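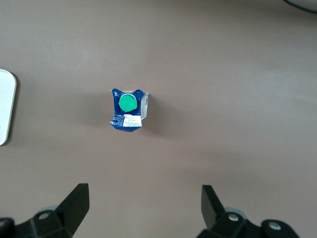
Section 4 of this guide covers recording demonstrations for the Prunano two-arm policy and checking them against the wrist view before training. The method feeds the policy one wrist stream per arm and one fixed stream, and it learns grasp approach almost entirely from the wrist streams. Target placement in those streams therefore matters more than placement in the fixed view. Both fingertips must be visible along the bottom of the wrist view with the target between and beyond them, as with the blue carton and its green cap. A crushed carton is an acceptable target. Folded corners change the outline seen from overhead, and the policy should be exposed to that variation.

April 6, 2023
Britta Kröger and Perrine Ferrand

4.1 Before recording

1. Start the Tillman controller and wait for both arms to report ready.
2. Open Starner and load the task file. Confirm that all three streams are listed.
3. Place the target on the open tabletop within reach of the arm that will pick it up.
4. Jog that arm until the target lies ahead of the open fingers. Do not close the gripper at this stage.
5. Save the pose as the start pose.

Note: The start pose is stored per arm. Repeat steps 4 and 5 if the task uses both arms.

CAUTION: Keep hands clear of the fingers while jogging. The emergency stop must be within reach of the operator at all times.

4.2 Laying out the workspace

6. Set the remaining objects on the table. Leave enough space between them for an open gripper to descend.
7. Vary the carton pose between episodes. Record it upright and on its side.
8. Check the layout in the fixed view – all objects must be fully visible before you press Record.

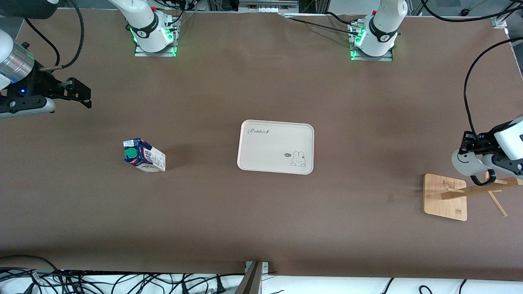
Figure 4-2. Fixed view with the carton on its side, the tray at center and the wooden stand at right.

9. Record 300 episodes for training. Hold out a further set for evaluation and keep it in a separate folder.
10. Discard any episode in which the operator re-grasps more than 2 times.

4.3 Training and results

Run Nulter with the default settings. The July data set contained 2,979 episodes across all tasks. On the carton task, fine-tuning on 300 episodes gave the same success rate as fine-tuning on 400, so the smaller number is now the default.

Note: Dropping the fixed stream had little effect on grasping but degraded placement. Do not disable it for tasks that end in a placement.

If the policy stops short of the target, compare the saved start pose with the first wrist image of the episode. If the two disagree, repeat steps 4 and 5 and record again.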